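Help wanted: someone to run the Saturday pottery and mending table at Jenness

Posted Mon 19 June

Hi, I'm Danjuma Mohammed, and I've been running the little shop and workroom at Jenness for long enough that I can no longer do Saturdays alone. My knees say so and so does my wife. So I'm hiring! One person, part time, Saturdays plus one weekday evening of your choosing, and I'd love it to be somebody who likes talking to strangers while their hands are busy.

What we are, if you've never been in

We sell secondhand kitchen stuff in the front and we fix kitchen stuff in the back. Mugs with broken handles, chipped bowls, the lid your grandmother glued in a hurry and glued crooked. People drop things off during the week and on Saturday we put the long table out, and anybody can sit down and learn to mend their own (we charge for the glue and the tea is free). It gets loud. Last April we had a line out past the bike rack and I ate lunch standing up at four in the afternoon. 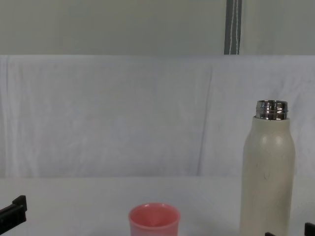
The repair side started as a favor for one neighbor and a soup tureen. Then she told her sister in Tredadley, and the sister told her whole choir, and now there's a shelf with 306 tagged items on it waiting for their turn. I counted them the other night when I should have been in bed. Some of those tags are in my handwriting and I can't read them, so part of your job will be calling people up and asking very politely what it was they wanted done.

What you'd be doing

Opening up on Saturday at nine and setting out the table, the clamps and the sandpaper. Greeting people, finding out what broke and telling them kindly when a thing can't be saved. You'd show beginners how to clean an edge before they glue it -- everybody wants to skip that part, and I did too for years. You'd ring up sales in the front when I'm in the back, and you'd write up the tags. Please, in block letters.

On your weekday evening it's mostly quiet bench work and sorting donations. We get a lot of donations. Shehu, the restaurant supply place that closed down the road, gave us 1,764 saucers and not one cup to go with them, so if you have ideas about saucers I want to hear them in your application. I'm serious about that.

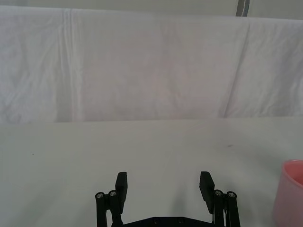 Who I'm looking for

You don't need a degree or a certificate. I'd like you to have fixed something at some point, and it doesn't have to be a dish -- a chair, a coat, a bicycle, all fine. Patience with kids matters more to me than perfect seams, because we get a lot of kids. You should be able to lift a full crate of plates, or be good at asking for help with one. A second language would be great and you'd use it every week.

If you've worked in a kiln room or a ceramics studio, wonderful, tell me about it! But I've hired people from studios and I've hired a guy who drove a bread truck, and the bread truck guy stayed six years. He's the one moving away now, and I'm still a bit sore about it.

Pay and hours

You'd get $80 for the weekday evening, which is a four-hour shift, and Saturdays are paid at the same hourly rate, nine to five with a real lunch break (I've learned). You get first pick of the donations shelf once a month and half off anything in the front. We close for two weeks in winter and I pay you for one of them. I wish it was both, and if the front room has a good fall it might be.

There's a trial of 3 Saturdays, fully paid, so we can both see if we like it. After that we sit down with the calendar and sort out your evening.

How to apply

Write me a letter or come by. No resume needed, though I'll read one if you bring it. Tell me something you mended and how it came out, including if it came out badly. Tell me which evening suits you. And the saucers, don't forget the saucers.

You can leave your letter in the box by the front door or hand it to me or whoever is at the register. We're the green door on Flarkano Street, next to the shoe repair. If the door sticks, push low and to the left. I'm going to read everything that comes in over the next few weeks and I'll call everybody back, yes or no, so please put a phone number on it that you answer.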